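Ticket: Flumer gripper stops short of the drawer
Opened by: Sunita Mahmoud, Plevham kitchen bench
Status: waiting on Whitlock support

Hello all, and thank you for getting back to me so quickly last time, it was a real help. We're comparing the Flumer two-finger gripper with our older Clernora one, same arm and same drawer of toy food, and the Flumer keeps pausing on the way down. The Clernora never did this in March, so I'm fairly sure it's a setting I've missed.

Step 1. Checked the approach height
I sent the arm to the hover point over the open drawer and left the fingers slightly open, pointing down. The approach offset was still 200 mm from the old gripper's profile, so I've put in the Flumer figure from your sheet and saved it under a new name.
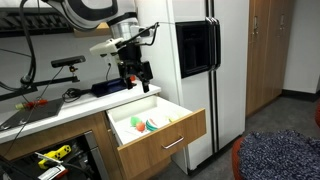

Step 2. Ran the picks again
I did 15 tries at the orange fruit and 15 at the watermelon slice. The orange is much better now, lovely in fact! The slice still brings up error 2 on almost every go, and the arm waits there until I clear it by hand.

Step 3. Slowed it down
Dropping the descent speed made no difference that I could see. I also raised the timeout to 300 ms, with the same result.

Could you tell me whether error 2 is the force limit or the finger position? I've attached the log and I'm at the bench until half past four if you'd like me to try anything.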